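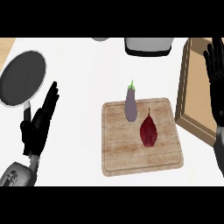
An Afternoon at the Geveck Enamel Works

Home | Days Out | Kitchen | Markets | About

I have wanted to see inside Geveck ever since I inherited my aunt's soup pot, so when they announced an open day for Saturday, November 23, 2019, I put my name down that same night. Entry was free but you had to book a slot, and mine was the very last one (typical!).

We met at the old gatehouse and got little paper badges. Our guide was Lilla Kovács, who started in the glazing shop straight out of school and talks about enamel the way other people talk about their grandchildren. She walked us through the pressing hall first, and wow, it's loud. They gave us earplugs and I still had my hands over my ears for half of it. On a good day they press 3,000 blanks, mostly saucepans and milk jugs.

The glazing shop was my favorite. Each piece gets dipped by hand, swirled, tipped and hung on a chain, and the whole place smells like wet clay. Then it's off to the kiln, and we stood well back behind a yellow line while the doors opened. My glasses fogged up! I asked about chips, because my aunt's pot has a bad one on the rim, and Lilla said to retire it from cooking and plant basil in it. So that's happening.

Afterward there was coffee in the canteen, plus poppy seed rolls that ran out before the back of the line got any. Norbert Takács from the pattern room had the old catalogs spread out on a table, and I lost a good 10 minutes to one with orange mushrooms on every page.

The seconds shop is across the yard. Bring cash, the card machine was down. I came home with a blue colander and two mugs, and I'm still thinking about a bread bin I left behind. The bus back to Plimummont only runs every 90 minutes, so check the timetable before you start browsing. They're planning another open day in January.

Recent posts
- The Vorkex flea market in the rain
- Where to eat in Plimummont on a Monday
- Cleaning a burned enamel pot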